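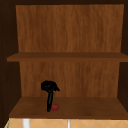

Bonifacio Tejada writes that his Positz was set to regenerate at two in the morning, and that he now hears it running in the early evening. He has had a power cut since it was fitted and would like to know whether the valve is faulty.

The valve is not faulty. The Positz keeps its clock by counting mains cycles and has no battery, so the clock stops when the power stops and picks up from the same point when the supply returns. Regeneration is then late by the length of the cut. Reset the time of day as set out under "Settings" and the start time will correct itself. The programmed hardness value is held in permanent memory and does not need to be entered again.

Home | Softeners | Salt | Spares | Support | Find an installer

Filed under: Support > Domestic water softeners > Frequently asked questions

GENERAL

What does a water softener remove?

Calcium and magnesium. Incoming water passes through a bed of resin beads charged with sodium. The beads take up calcium and magnesium and give up sodium in exchange. When the bed is nearly exhausted it is rinsed with brine, which reverses the exchange and sends the hardness to drain. This rinse is called regeneration.

A softener does not remove chlorine, nitrate, bacteria or sediment. These need other equipment.

Will it clear the scale I already have?

Slowly. Softened water will dissolve existing scale in pipes, cylinders and heat exchangers over a period of months. During this time the water at the hot taps may show a slight hardness reading, even though the softener is working correctly. Test at a cold tap fed by the softener before reporting a fault.

What is the difference between the Positz and the Bronel?

The Positz has one resin cylinder, is electrically timed and takes tablet salt. It regenerates at a set hour, and hard water is passed through the bypass port while it does so. The Bronel has two cylinders, needs no electricity and takes block salt. One cylinder stays in service while the other is regenerated, so soft water is available at all hours.

Households with shift workers, or with a washing machine run overnight, should choose the Bronel.

SITING AND INSTALLATION

Can the softener go in a kitchen cupboard?

Yes, if the floor of the cupboard will bear the weight of the unit when full of water and salt. Cupboard floors are usually made to carry pans and cleaning products. If there is any doubt, cut out the floor panel and stand the softener on the room floor beneath it.

Allow an internal height of 800 mm for the Positz with its lid closed. The lid lifts upwards, so a fixed shelf above the unit will have to be removed or the unit drawn forward for each refill. Flexible hoses should be left long enough to allow this, with no kink when the unit is pushed back.

Can it go in a garage or loft?

A garage is suitable if the pipework is lagged and the unit is protected from frost. A resin cylinder that has frozen must be replaced. We do not approve installation in lofts.

Which pipe should be cut?

The rising main, after the internal stop tap and after the branch to the drinking water tap. Any branch to an outside tap should also be taken off before the softener, as watering a garden with softened water uses salt to no purpose and is not good for some plants.

Is a non-return valve needed?

Yes. A check valve must be fitted upstream of the softener and downstream of the hard water branches. It is included in the Carretero fitting kit along with two hoses, a drain line and a bypass set. Units bought without the kit do not include one.

Does the drain line need an air gap?

Yes. The drain line must discharge through an air gap so that waste water cannot be drawn back. A standpipe of the sort used for washing machines is acceptable. The overflow is a separate line. It runs by gravity, must fall all the way to its outlet, and must never be teed into the drain line.

DRINKING WATER AND THE KITCHEN TAP

Can I drink softened water?

Most adults can. The sodium content rises in proportion to the hardness removed, so in very hard areas it may go above the limit set for drinking water. Softened water should not be used to make up infant formula, and anyone on a low-sodium diet should take medical advice. For this reason we ask installers to leave one unsoftened tap in every house, normally at the kitchen sink.

Does the hard tap have to be a separate one?

No. There are three usual arrangements:

- The cold side of the kitchen mixer is left hard and the hot side is softened. This is the cheapest and is satisfactory in most houses.
- A small second tap is fitted for hard water and the mixer is softened on both sides. It needs a spare tap hole or a new one drilled.
- A three-way tap carries hard water through its own channel to the spout.

Drilling a stone worktop is a job for the worktop supplier. Our installers will drill stainless steel and timber only.

Why does the sink still mark?

Marks left by softened water are sodium salts and wipe off with a damp cloth. Marks that resist wiping are calcium carbonate and come from the hard tap. They are found mainly round the base of the tap and along the back of the rim, where splashes are left to dry. A weak citric acid solution will lift them from ceramic and steel. Keep it off marble and limestone, which it will etch — and off any sealed stone for which the supplier's advice is not to hand.

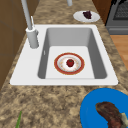
SALT

Can I mix tablets and blocks?

No. The Bronel cabinet is shaped to hold blocks above the brine line, and tablets will pack into the float chamber. In the Positz, blocks will sit against the brine well and may crack it.

How is block salt sold?

In 8 kg packs of two blocks. Store them indoors and off the floor. The wrapping is not airtight once opened.

Why is the salt level not going down?

Check in this order:

1. That the bypass valves are in the service position.
2. That the unit has power (Positz only) and shows the correct time.
3. That the salt has not bridged. A bridge is a hard crust with a space beneath it. Press down gently with a wooden spoon handle. If the crust gives way, break it up and remove the larger pieces.
4. That the drain line is not kinked. A restricted drain will prevent brine from being drawn.

If all four are in order, ask for an engineer's visit.

Can I use table salt or rock salt?

No. Table salt is too fine and contains an anti-caking agent. Rock salt contains insoluble matter that will block the injector. Damage from either is outside the guarantee.

SETTINGS

How do I set the time on the Positz?

Hold the clock button until the hour flashes, set it with the arrow buttons, and press the clock button again. The display is in 24-hour form. A unit which regenerates in the afternoon has most often been set twelve hours out.

What hardness figure should I enter?

The figure for your supply in mg/l as calcium carbonate. Water companies publish it by postcode. Some give it in German or French degrees or in mg/l as calcium, and it must be converted before it is entered. Multiply a figure given as calcium by 2.5.

What is the 168-hour override?

If little water is used, the meter may not call for regeneration for a long time. The Positz will regenerate after 168 hours whatever the volume passed. This keeps the resin bed from standing stale. The override cannot be switched off, but it will not run while the unit is unplugged.

What should I do before going away?

For a short absence, nothing. For a longer one, turn off the stop tap and unplug the Positz. On return, restore both, set the clock, start a manual regeneration and run the cold taps for a few minutes once it has finished.

SERVICE

Does the unit need an annual service?

The Bronel does not. On the Positz, the injector screen should be cleaned once a year, and more often where the mains carries fine sediment. Close the bypass and release the pressure first.

How long does the resin last?

This depends mainly on the chlorine in the supply, which attacks the beads. Resin that has broken down appears at tap filters as fine amber grains. If you find these, put the unit in bypass and contact us.

When is the helpline open?

From Monday, during office hours. Have the serial number ready. On the Positz it is inside the lid, and on the Bronel it is on the back of the cabinet below the inlet.

Contact Urnel Support | Terms of sale | Privacy | © Urnel Water Treatment | Back to top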